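Working draft, Dec 26, 2022. Refs still need cleaning up.

# Ketchup before tomatoes: how a fish sauce turned red

## Why this topic

Wanted a food everybody has at home and never thinks about. Almost went with mustard. Ketchup won because the early stuff has no tomato in it at all, and I didn't know that going in.

Main question: when did the tomato get in, and why did it push out everything else? Sources were library cookbooks, two histories of condiments, and a box of old recipe cards from the Golestani collection. The cards were the best part. Also the slowest, handwriting is rough.

## Background

Most historians trace the word to a southern Chinese term for a fermented fish brine, something like "ke-tsiap." Spelling is all over the place. British traders ran into versions of it in Southeast Asia in the late 1600s and tried to copy it back home. No soybeans to work with, so cooks used what they had: mushrooms, walnuts, oysters, anchovies. Thin, dark, salty. Closer to Worcestershire than to anything you'd put on fries.

Mushroom ketchup was the big one in England. Salt the mushrooms, let them sit, press out the liquid, boil with mace and cloves. It kept for a long time, and keeping was the whole point.

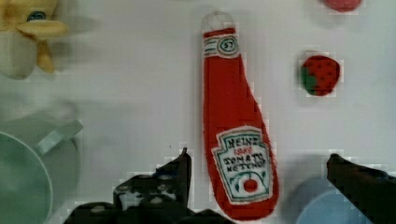 **So when did tomatoes come in?**

Early 1800s, in the United States. A tomato recipe was in print by 1812, with spices and brandy but no sugar or vinegar. Sweet and thick came a lot later.

## What the cards show

Went through 30 cards from Golestani. 13 of them are tomato, the rest are mushroom, walnut, cucumber, plus one grape that I still don't really understand. Only 4 of the tomato ones use more than a spoonful of sugar. Those look like the newest cards going by the paper, but there's no dates on them so I can't prove it.

Vinegar goes up too. Older cards mostly lean on salt and long boiling. My guess is that's a spoilage thing. Homemade tomato ketchup went bad a lot, and factory ketchup in the 1800s was often made from scraps and loaded with preservatives, sometimes coal tar dye for color. Riper tomatoes plus more vinegar and sugar meant makers could drop the benzoate. That's the recipe we're all used to now.

## Kitchen test

Made two small batches in April in the Wikumura kitchen. Batch one was mushroom, off a card. Came out nearly black, very salty, pretty great on eggs. Batch two was a tomato card with no sugar. Thin and sour, seperated overnight. Tasters liked the mushroom better, which suprised me.

Didn't control for much. Different pots, and I ran out of mace halfway so batch two got nutmeg.

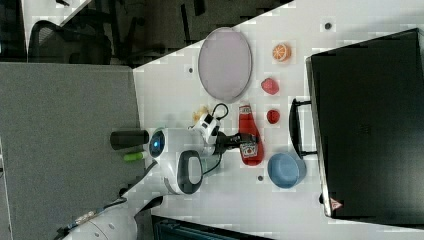
*Food History Club, Mirkwood | student projects*

## Problems

- Cards have no dates. Big hole.
- Only one collection, so this is one region's cooking at best.
- The Tavura index has 3,743 entries for sauces and pickles, and I only searched "ketchup." Didn't do "catsup" or "catchup." Should have.
- Taste test had no score sheet, just people talking.

## Next

Redo the Tavura search with all the spellings. Try the walnut recipe, needs green walnuts so it has to wait for summer. Find out what the grape one is for. Bibliography goes in the shared folder once the page numbers are fixed.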